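Shop notes > Open days > Notebook

Print this page | E-mail this page

Search the notebook Go All entries Only mine

Nov 9, 2019 – open day at Trondison

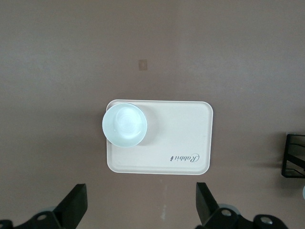 Went over to Trondison for the open day with Ertuğrul Yazıcı, mostly to see how they run a tabletop arm when people are standing all over the place asking questions (we have our own open house in February and I'm already nervous!). Their hall is bigger than ours, the coffee is worse, and the demo corner was three deep by the time we got our coats off. The job on the table was dishes, which I liked right away, so much friendlier than the gray blocks everyone else uses. A pale blue bowl on a cream tray with "Rabbit" written on it in script, and the bowl parked up in one corner with its rim hanging out past the edge of the tray. I'd want to try exactly that at home, because our own tests always have the bowl sitting neatly in the middle and I think we've been kidding ourselves a bit.

Talked to the woman from Sendus who was running it. She said they use the Julter planner with the speed held at 70 percent whenever there are visitors, and that the glaze gives them more trouble than the shape does – shine on the rim moves when the arm moves, and the depth gets jumpy. Same thing we see with our Tatlı cups! Ertuğrul asked whether they'd tried a polarizer. They had, on 2 setups, and she wasn't in love with it.

He also got her talking about fingers. Ours are shorter and he wants to go to flat plates like theirs, I'd rather wait until the new mounts come in. We argued about it all the way back to the car and part of the drive.

To do before February:
– bowl with the rim off the tray, all four corners, then again with the tray turned around
– ask Sendus for their visitor checklist (she offered, I forgot to write down her e-mail, Ertuğrul might have it)
– 8 mm spacers for the left mount, still not ordered, my fault
– find out if we can borrow the rope stands from downstairs

Parking was free after all, so no receipt for that. Lunch receipt is in the blue folder.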